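Vinwood Quiet Tower, Refurbished
Sold by the Durklow workshop

We have been fixing up desktop computers in Durklow for a good many years now, and the Vinwood Quiet Tower is the one we keep coming back to. It is a plain, sturdy home computer for letters, bills, family photos, a bit of music and all the browsing you care to do. It won't win any races (and if you play the newest games you will want something else, we're happy to tell you so), but it starts up quickly, it stays quiet, and it fits under most desks with room left for your feet.

Every tower gets a fresh start before it goes up for sale. We take off the side cover, blow out the dust, check the fans, and swap the old hard drive for a new 500 GB solid state drive. Then it runs on the bench overnight with a test program going, and if anything sounds odd or gets too warm, back it goes to the front of the line. We do like a machine that behaves itself!

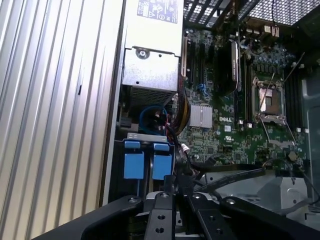 Shipping is the part people ask about most, so let me go on about it a little. Towers travel in a double box with foam corners, and we pack the power cord and the little bag of spare screws in a separate sleeve so they don't rattle around. When yours arrives, let it sit indoors for an hour or two if the weather has been cold. Save the boxes for the first month if you have a closet to spare, in case you need to send it back.

What comes with it
Quiet Tower with new 500 GB drive
Power cord
Manole keyboard and mouse, both wired
Printed setup guide in large type

Monitors and speakers are sold separately. The Stustutik desk speakers are a nice match, small enough to tuck beside a lamp, and they plug into the usual headphone socket.

Care and cleaning
A soft dry cloth is all the outside needs. Twice a year, unplug everything and go over the vents with a soft brush. We usually do ours in May when the windows are open and again before the heating comes on. Please don't set the tower right on thick carpet, where the fluff gets pulled in.

Returns
You have 50 days to change your mind, and we pay the postage back if the fault is ours. Last year we sent out almost 2,000 of these, and we still answer the phone ourselves, so do call if the setup guide leaves you scratching your head.

Page updated 8 August 2023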